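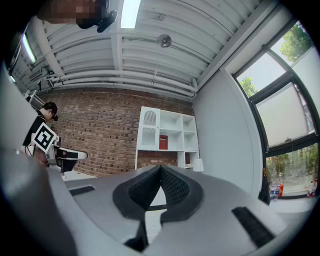 Back to the brick room

I have had the brick room on Arkton Street since July and I have written about it twice, both times to complain about the heat. This time it's the wall and the shelves, because a few people asked after the last post.

The room is on the ground floor of a building that was a print shop, then a place that repaired sewing machines, then storage. It has a brick wall, a white corrugated ceiling, and pipes running along where the two meet. When I signed the lease I planned to paint the brick. I had the primer picked out. Then I spent a weekend cleaning it with a stiff brush and a bucket of plain water, and I liked the color that came up, so the primer went back to the store. The bricks run from a light reddish brown to nearly the color of coffee. Nidia Escobar, who had the room before me, told me the wall had been behind paneling for most of her time there and she had never seen all of it.

I did not seal it. It sheds a little dust, mostly in the first week after you clean it, and I sweep along the bottom on Thursday when I do the floor. If it gets worse over the winter I may change my mind.

The pipes

I went back and forth on boxing them in. A carpenter in Semville quoted me 3,668 dollars to build a soffit the length of the wall, which is more than I spent on everything else put together. The pipes are white, the ceiling is white, and after a few days I stopped noticing them. I wiped them down with dish soap and left them alone. If you have pipes like this, do clean the tops. Mine had a gray felt on them that came off in strips.

The shelves

The white shelving unit is secondhand, from the Wullton warehouse sale. It was 369 dollars with delivery, and delivery meant two men put it on the sidewalk and drove off. It has open square compartments, and a door on the left side with an arched, slatted panel in it. The door is the reason I bought it. Everything else at the sale looked like office furniture, and this looked like it came out of somebody's house.

Open squares are harder to live with than I expected. Anything you put in one is on display, and small things slide to the back and stay there. I tried sorting by project for a month and it was a mess. Now I sort by how often I reach for a thing. Daily stuff goes at chest height, weekly stuff one row down, and the bottom row is paper and anything heavy. The closed part takes whatever I don't want to look at – cords, half rolls of tape, the box of instruction booklets.

Zsófia Balogh came by to help me level it. The floor drops toward the wall, so the back needed shims. We used cedar ones, 100 to a bag, and I have most of the bag left if anyone local wants some. We also left a gap between the unit and the brick so air can move behind it. Do that before you load the shelves. I loaded mine first and had to take it all out again.

Lights

The lights are fluorescent tubes and they came with the room. I don't love them, but they are bright and even, and I can read a label from across the room at nine at night. One had a hum when I moved in. I changed the tube and the hum stayed, so it was probably the ballast, and the landlord sent someone who fixed it in 30 minutes.

I do want a lamp or two for evenings. I have my eye on a floor lamp at Abdel Hamid, the secondhand place next to the bakery, but the shade is cracked and they won't come down on the price.

Still to do: felt pads under the chairs, something for the window, and a proper hook for coats. I also need to fix the catch on the slatted door, which swings open by itself when a truck goes past.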